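Chapter 4
Storing Food and Water in Clay

4.1 Why Clay Vessels Matter

A settled household has to keep things. Grain cut in late summer must last until the next harvest, and water carried from a spring in the morning has to be on hand at night. Oil, salt, beans, and dried fruit all need protection from damp, insects, and mice. For thousands of years, in most parts of the world, the usual answer to these needs was a fired clay pot.

Baskets and skins were older and lighter, and people went on using them. A basket lets in insects, however, and a skin gives its contents a taste. Clay could be dug close to home, shaped by hand, and hardened in an open fire. A broken pot could be replaced within a few weeks by anyone in the village who knew the work.

This chapter looks at how storage pots were made, how their shape was suited to their contents, and what they can tell us about the people who owned them. Chapter 5 takes up cooking pots, which had to meet a different set of demands.

4.2 The Village of Tadel

Many of the cases in this chapter come from Tadel, a small farming village on a river terrace. Ottilie Pfister and Vicente Benítez directed the excavation there over 11 seasons. Their team recorded 3,656 pieces of pottery large enough to be identified by type. Of these, 2,416 came from storage vessels. The rest came from cooking pots, bowls, cups, and a few lamps.

The high share of storage pieces does not mean that storage pots were broken more often than bowls. A large jar breaks into many more pieces than a small cup does. Pfister and Benítez therefore also weighed the pieces and compared the rims, which gave them a better idea of how many whole vessels had been in use. Section 4.6 explains the method.

The houses at Tadel had one or two rooms. In most of them the largest jars stood along the north wall, sunk into the floor to the shoulder. Smaller jars stood near the hearth. One building, known as the Brunner house after the owner of the field above it, had a back room used only for storage. It held enough jars for more than one family, and the excavators disagree about whether it served several households or one rich one.

4.3 Shape and Use

The parts of a pot are named after the parts of the body. The opening is the mouth, and the edge around it is the lip. Below the mouth come the neck, the shoulder, the belly, and the foot or base. Some pots have no neck at all.

The width of the mouth is often the best clue to use. A wide mouth lets a person reach in with a hand or a scoop, so it suits grain, beans, and flour. It is harder to seal. A narrow mouth can be closed with a plug of wood or wet clay and pours without much spilling, which makes it a good choice for oil and wine.

A rounded belly holds a large volume for the amount of clay used. It also has no sharp corners, where cracks tend to start as the pot dries. A thick lip strengthens the opening, the part of the vessel most often knocked by scoops and lids.

4.4 Keeping Water Cool

Clay fired at a low temperature stays porous. Water seeps slowly through the wall and evaporates from the outer surface, and the evaporation draws heat from the pot and the water inside it. The effect is strongest in dry, moving air, so water jars were often set in a doorway or under a shade roof. In humid weather the cooling is slight.

The same quality is a fault in a jar meant for oil. Potters dealt with it by rubbing the surface smooth before firing, by coating the inside with resin or beeswax, or, in later periods, by glazing. Traces of resin were found in nine jars at Tadel.

Key terms for this section: porous, evaporation, glaze, burnish.
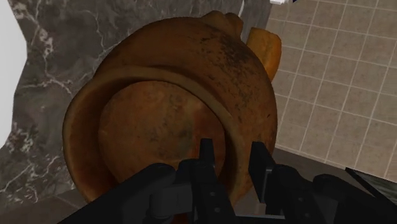

Why were storage jars for grain usually made with wide mouths?

A wide mouth allowed people to reach in with a hand or a scoop and take out what they needed. Grain did not have to be poured, so the harder task of sealing a large opening was accepted in exchange for easy access.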